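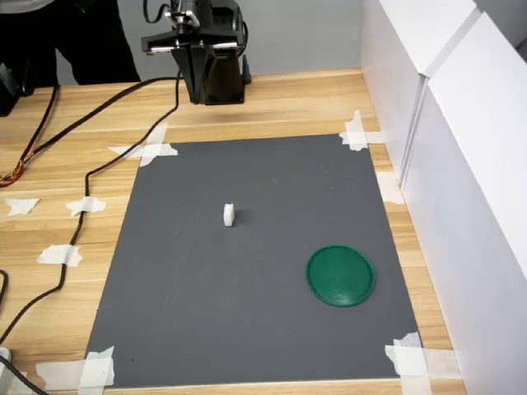 Sheyla Echeverri argues that a buyer who cannot name the refresh rate of a reading device has no basis for comparing two of them, and that most product pages are written so that the question never comes up. The claim is a strong one, but it is a useful place to begin a chapter on reflective displays. The figures given by sellers tend to cover storage, weight and battery life. The figures that decide how a page looks and how fast it turns are often missing.

Chapter 4
Reflective Displays in Reading Devices

4.1 Scope of the chapter

A reflective display forms an image from the light that falls on it. An emissive display, such as the panel in a tablet or phone, produces its own light. The two types differ in power use, in speed and in how they behave in bright sun. This chapter deals with the first type as it is used in dedicated e-readers. Color panels are covered in Chapter 5.

The term "front light" refers to small lamps set along the edge of the panel, which send light across its surface through a thin guide layer. A front light does not change the type of the display. A device with its front light switched off is still readable in a lit room. 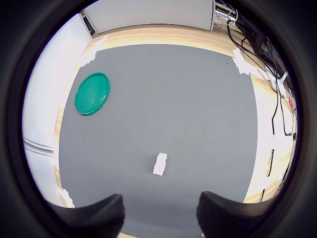
4.2 Particles and voltage

The most common reflective panel holds dark and light particles in a clear fluid. The particles carry opposite charges. When a voltage is applied across a cell, one set moves toward the viewer and the other moves away. Once the voltage is removed, the particles stay where they are. A static page therefore draws almost no power, and battery life is better stated in page turns than in hours.

Movement through the fluid takes time. On the Fasta reader used for the exercises in this chapter, a full refresh takes 410 milliseconds. A partial refresh is quicker, but it leaves a faint trace of the previous page, called ghosting. The Fasta performs one full refresh after every 12 partial ones. The Delum reader, used in Exercise 4.3, lets the user set this interval by hand.

4.3 Stated and measured values

Contrast ratio, resolution and refresh time should be recorded under fixed conditions. Cold slows the particles, so room temperature must be noted with every refresh reading. For contrast, the lamp is placed at the same angle for each device and the front light is turned off. A set of 100 page turns is enough to give a stable average.

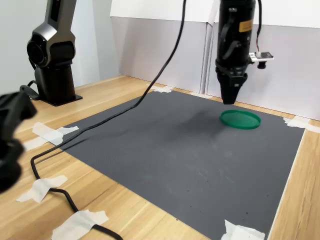

Averages hide the slow pages, Cabrera objects, and a reader notices the slow pages first. The objection is fair. For this reason the tables in this chapter list the longest refresh in each set next to the mean. Pages that contain images are listed apart from pages of plain text, as grayscale levels require a longer drive sequence.

Students should read Appendix B, on the Prukelstead test pages, before starting Exercise 4.1. The test pages were last revised in May 2019.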